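Guides > Print & Display > Takach Poster Templates > Section 4: Preparing a file for print

4. Preparing your poster file for print

Use this section once your layout is finished and the client has approved the wording. It applies to all Takach poster templates, in portrait or landscape. Flyers and folded leaflets are covered in Section 5.

Before you start

Save a copy of your layout under a new name and work on the copy. Some of the steps below can't be undone after the file has been closed.

Set up the page

1. Open File > Page Setup and check that the finished size matches the order form. Don't rely on the thumbnail – portrait A2 and portrait A3 look the same there.

2. Set the bleed to 6 mm on all four sides. Background colors and photos must run all the way to the bleed line.

3. Turn on View > Safe Area. Move phone numbers, web addresses and logos inside the dotted line.

Note: The Idcombe template has a wide border as part of its design. Leave the border locked and stretch the background layer behind it.

Check pictures and colors

4. Open Window > Links. Any picture with a yellow mark is missing or has been moved. Click Relink and find the original.

5. Check the Effective Resolution column. Large photos on a poster should read 100 ppi or higher at final size. Logos saved as pictures should be 360 ppi. If the client can send a vector logo, use that.

6. Go to Edit > Convert Colors and pick the profile for your paper. Coated and uncoated stock use different profiles.

Caution: Bright greens and oranges will look duller after conversion. Show the client a converted proof before the job goes out. We can't reprint a job for a color change that was visible on the proof.

Fonts

7. Go to Type > Find Fonts. Replace anything listed as missing.

8. Select all headline text and choose Type > Convert to Outlines. Body text can stay live as long as the fonts are embedded on export.

The Araújo headline font has a known fault with accents on capital letters. Zoom in on each one after converting it. If an accent has dropped or shifted, undo, switch to the bold weight and convert again.

Export

9. Choose File > Export > Print PDF and select the preset called Poster Final.

10. Tick Crop Marks and Use Document Bleed. Leave Color Bars unticked.

11. Click Export. A large poster with several photos can take nearly 6 minutes. Don't close the program while the bar is moving, even if it seems to have stopped at 89 percent.

12. Open the PDF and look at it at full size, one corner at a time.

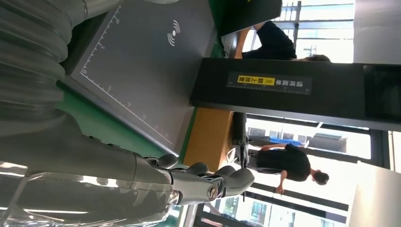
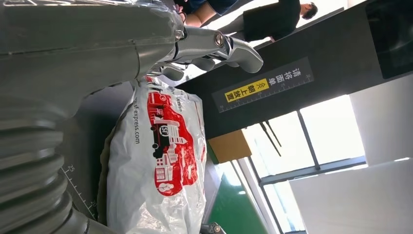
Photos: Faltis

If the export fails

Error 89 means there isn't enough free disk space for the temporary file. Clear some space, restart the program and repeat from step 9.

If the PDF opens with white boxes behind a logo, the logo was saved without transparency. Ask for a new copy or trace it with the Pen tool, then relink it as in step 4.

Keep the layout, the linked pictures and the final PDF together in one job folder. Reprints are made from the PDF only.

Last updated: April

Related guides
Section 3: Placing text and photos
Section 5: Flyers and folded leaflets
Sending a proof to a client
Choosing coated or uncoated paper
Adding a new logo to a template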